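实验记录本 潮汐水槽组

2024年10月10日

接着上次没做完的漏斗形河口共振试验。今天的目标：把湾口造波板的周期从短到长扫一遍，确认湾顶放大倍数的峰值位置，然后判断底摩擦用现在的砾石铺法够不够。

水槽状态

Gadlow水槽昨晚放空过一次，早上重新注水，静置到水面波动低于测针分辨率才开始。湾口侧壁那块收缩板重新打了胶，上回漏水的缝在第三块与第四块板之间，这次沿缝走了两遍，半小时后用纸条试过，没有渗。注意这块板背面的支撑螺杆有一根滑丝，暂时用夹具顶着，换之前不要把水位加到上限刻度以上。

测站仍按旧编号，从湾口到湾顶共7个。2号站的电容式水位计换了新探头，是Stüber那一批，和旧探头的增益不同，采集软件里的系数已经改过，旧系数抄在本子封底。5号站的线还是偏长，搭在轨道上，走车时要抬一下。

标定

静水标定做了上升和下降两个方向。上升段线性很好，下降段在低水位处有一点滞后，估计是探头表面挂水膜。处理办法照旧：每降一级等水膜流净再读，宁可慢。湾顶7号站在最低一级时探头下端快要露出水面，读数跳得厉害，这一级的数据剔除，不参与拟合。

零点漂移上午和中午各查一次，除2号站外都在允许范围内。2号站中午偏了一点，怀疑新探头还没稳定，下午开工前重新归零。

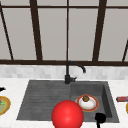 上午：周期扫描

按湾长和平均水深估算的四分之一波共振周期在扫描区间的中段。实际扫描时先粗后细，粗扫步长取大，找到湾顶振幅明显抬升的一段以后再加密。每个周期先空跑，等到湾顶相邻两个波峰高度不再变化再记录。靠近共振时达到稳定所需的周数明显变多，这一点以前低估了，May那批记录（五月份，文件夹名沿用英文）里共振附近的几组很可能没有跑稳就开始采，放大倍数因此偏低。那几组需要重做，不要直接引用。

粗扫结果：短周期一侧湾内出现节点，位置在3号站和4号站之间，与线性理论相符。周期加长后节点向湾口移动，最后移出湾口。峰值出现在比估算略长的周期上。偏长的方向合理，湾口外的水体有一部分参与振荡，等效湾长要加一段端部修正。修正量取多少还没定，Gudrun Hinrichs主张用湾口半宽乘系数的经验式，我倾向先用数据反推，再去和经验式对照。

细扫做了一半，造波板的伺服报过载，日志停在第464号记录。查下来是推杆导轨缺润滑，擦净上油后恢复。过载前最后一组波形的波谷有削平，作废。第464号之前的数据没有影响。

中午

讨论底摩擦。现在的砾石只铺在湾的内半段，外半段是光底。真实海湾外段水深大，摩擦作用弱，这样铺有道理，但交界处粒径突变，流速剖面会在那里重新调整，4号站刚好在调整区里。两种改法：一是把4号站向外挪，二是在交界处加一段过渡粒径。第一种省事，但会和旧数据对不上。先不动测站，试过渡段。

过渡段用的砾石从Nelleck采石场送来的袋子里筛，筛完要冲洗，粉末不洗净会让水变浑，影响示踪粒子的拍摄。上次就是没洗净，PTV那组对比度太差，识别出来的轨迹断成一截一截。
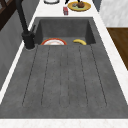
图2 浅色台面上的深灰色水槽，槽内有一只圆盘

冲洗标准统一写在这里，免得各洗各的：装桶过半，注水搅动，静置后倒掉上层浑水，重复到倒出的水在白色量杯里看不出颜色。最后一遍用去离子水。沥干时平铺，不要堆成堆，堆起来中间总是湿的，称重不准。冲洗水先进沉淀桶，不能直接倒下水道，细砂会沉在弯头里。

下午：涌潮前缘

2号站归零后重新开始。把周期固定在细扫得到的峰值附近，加大造波行程，观察湾顶浅段的波形变陡。行程较小时，湾顶涨潮曲线只是前坡比后坡陡，涨潮历时短于落潮历时，不对称性和M4分量的相位关系符合预期。行程继续加大，6号站到7号站之间开始出现波状涌潮，前缘后面跟着一串衰减的次波。再大就转为破碎前缘，7号站的水位计在破碎时夹气，信号上出现向下的尖刺，要用中值滤波处理，窗口不要超过次波周期的一小部分，否则会把次波一起滤掉。

涌潮前缘速度用两个站之间的到时差算，到时取前缘半高处。与用前后水深算出的共轭水深关系比较，波状涌潮的组吻合较好，破碎的组实测偏慢。偏慢的一部分可能来自床面摩擦，另一部分可能是到时判读：破碎前缘的半高点在视频里本身就是一个带，不是一条线。下次用高帧率侧拍核对一组。

一个需要记住的现象：同一行程下，初始水位降低一格，前缘由波状变为破碎。也就是说判据对静水深很敏感，而我们注水后靠测针读静水深，读数的人不同，差别足以跨过这条界线。以后静水深由一个人读，读两次，两次不一致就再读。

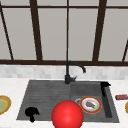

涌潮段跑完以后又补了三组不铺过渡段的对照，条件和上午细扫相同，只换行程。对照组湾顶振幅比上午略高，尚在重复性误差以内，暂不解释。

数据与文件

全天有效记录到第961号。原始文件放在Prurix服务器的水槽目录下，按日期建子目录，处理脚本与原始数据分开。2号站换过探头，处理时必须调用新系数，脚本开头已加检查，读到旧系数会停下来报错。第464号记录保留原文件，只在索引表里标作废，不要删。

调和分析这次只取基频和前三个倍频。记录长度取整数个周期，避免泄漏。靠近共振的组采样时间够长，取末段；远离共振的组末段和中段结果一致，取哪段都行，统一取末段。

水温上午和下午各读一次，差别不大，黏性修正不做。造波板位移反馈和指令之间有固定滞后，算相位时以反馈为准，不要用指令信号。

湾口反射的问题还没处理。外海段的消波层太薄，长周期时反射回来的波会叠加在入射波上，用两点法分离的结果在节点附近不稳定。现有探头再挪一支到外海段，可以改三点法，但湾内就少一个站。从记录看3号站的信息和相邻站重复最多，优先考虑挪它。

待办

筛完过渡段剩下的砾石，称重后在湾底铺164毫米长的一段，铺好拍俯视照片存档。
换掉收缩板背面滑丝的螺杆。
重做五月份共振附近的几组，空跑周数加倍。
外海消波层加厚，先做一组反射率对比再决定厚度。
向Gudrun Hinrichs要端部修正经验式的出处，核对系数的适用范围。
7号站探头支架降低一格，降后重新标定最低两级。

收工时水没有放，液面上盖了膜。造波板电源已断，伺服柜钥匙在抽屉里。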